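Section 7: Wiring your Mustport garden bell

You've got the bell on the wall, and now comes the bit we like best! Joining the bell to its push button is a pleasant half hour's work, and there's something lovely about pressing a button at the gate and hearing a proper brass note from the house.

What you need to hand

The coil of red wire from the kit
A small crosshead screwdriver
Wire strippers (or a sharp knife and a steady hand)
The bag of cable clips
Two AA batteries, not supplied

CAUTION: The Mustport runs on batteries only. Never connect it to the mains or to an old doorbell transformer.

7.1 Planning the run

1. Walk the route from the bell to the gate before you cut anything. Follow fences and skirting where you can, and keep well clear of anywhere you dig.
2. Lay the wire out loosely along the route. Leave a good hand's length spare at both ends, as a wire cut short is a real nuisance to mend.
3. Cut two equal lengths. Both are red and it makes no difference which goes where, so there's nothing to get the wrong way round.

Note: The kit will cope happily with a run of up to 7 metres. For anything longer, ask for the Plindholm extension coil (part 704), which is thicker and keeps the ring good and loud. 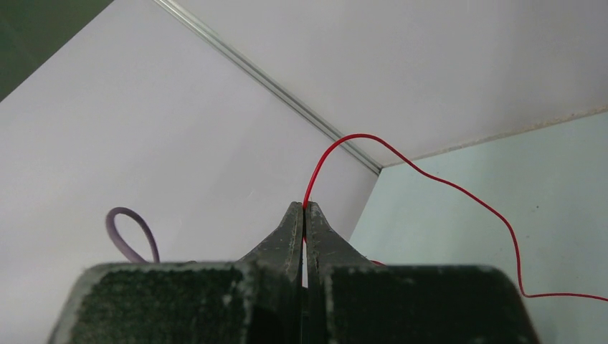
7.2 Joining the button

4. Strip a fingernail's width of covering from each end and twist the bare strands together until they feel firm.
5. Undo the two screws on the back of the push button by a couple of turns. Don't take them right out, they're tiny and they love long grass.
6. Hook one wire clockwise round each screw and tighten. Give each a gentle tug. If it slides, undo it and try again.
7. Press the button on to its backplate until it clicks.

7.3 Joining the bell

8. Lift off the bell cover and find the terminals marked A and B. Put one wire into each and tighten the screws.
9. Fit the batteries, matching the plus signs.
10. Press the button. You should get one clear, cheerful ring!

If all you hear is a dull clunk, the striker is sitting too close to the dome. Turn the brass adjuster a quarter turn to the left and press again. If there's no sound at all, check the batteries first, then the screws behind the button.

7.4 Tidying up

11. Fix the wire with clips, leaving a small drooping loop just below the button so that rain drips off before it gets inside.
12. Replace the cover.

CAUTION: Don't hammer a clip through the wire.

Section 8 covers changing the tone.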